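Ametepe Reading Rooms
Progress report to the Grurko Fund
Covering the period to the end of January

Summary

The grant pays for evening adult literacy classes at two sites, Werkatby and Triltell. Both sites are now open. Enrollment is close to what we planned at Werkatby and below plan at Triltell. Spending is under budget because the second tutor post at Triltell was filled late. We are asking to carry the unspent salary money into the next period and have set out how we would use it.

Enrollment and attendance

Since classes began, 168 adults have enrolled across the two sites. Most came in through word of mouth, followed by referrals from the job center and the health clinic. The flyers we mailed in the fall brought in very few people and we will not repeat them.

Attendance at Werkatby has been steady apart from the two weeks before the holidays. Triltell has been less even. The classes there start at 6 p.m., and people who work the day shift at the packing plant told us they can't get across town in time. We moved one group to 7 p.m. in January and attendance in that group has improved. The other groups will move when the spring schedule starts.

So far 38 learners have left before finishing a level. We reached most of them by phone. The usual reasons were a change in work hours, a move, or child care. A few said the group was too advanced for them, and two of those have come back into a beginner group.

Teaching

Each level runs for 20 sessions. The first groups at Werkatby have finished Level 1 and nearly all of those learners have signed up for Level 2. We use the same short reading check at the start and end of each level. The end results for Level 1 were good in word reading and weaker in spelling. Tutors have asked for more spelling practice early in the course, and the Level 1 workbook is being changed to allow for it.

The workbooks themselves need some mention. The first print run had pages bound in the wrong order in Unit 4. The printer replaced them at no charge, but it took most of a month, and tutors worked from photocopies in the meantime. This is why the copying line in the budget is higher than forecast.
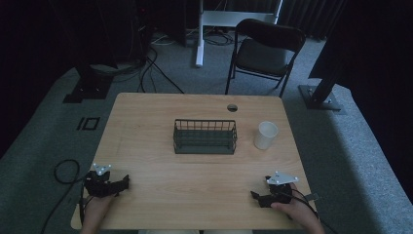 Learners at both sites have also asked for help with forms: leases, school letters, benefit applications. We had planned to cover this only in Level 3. Tutors have started using the last part of each session for it when learners bring something in, and we think it should be a regular part of every level. It keeps people coming, and it shows the tutors quickly which words are giving trouble.

Staffing

Three tutors are in post at Werkatby. Triltell had one tutor through the fall and now has two. The second post was advertised twice. The first round brought no applicants with experience teaching adults, so we raised the hours slightly and advertised again. The new tutor has completed training and taken over the beginner groups.

The coordinator now splits the week between the sites. This works, although enrollment paperwork at Triltell tends to pile up and was behind when we pulled the numbers for this report. Any late entries will be corrected in the next one.

Budget

Salaries are under budget for the reason given above. Books and copying are over. Rent is as planned at both sites. Heating at Triltell is billed separately and the winter bill had not arrived when this report was written.

We ask that the unspent salary money be carried forward and used for two things: a child care worker at Triltell on class nights, and the revised Level 1 workbook. Neither would add to the total grant.

Plans for the next period

All Triltell groups will move to the later start time. The first Level 2 groups will finish at Werkatby, and we will report their reading check results alongside those for Level 1. We will open one more beginner group at Werkatby, where there is a waiting list. The revised workbook will be tried with that group before we print it for both sites.

We would like a decision on the carry-forward before the spring schedule is set, as the child care post will need to be advertised.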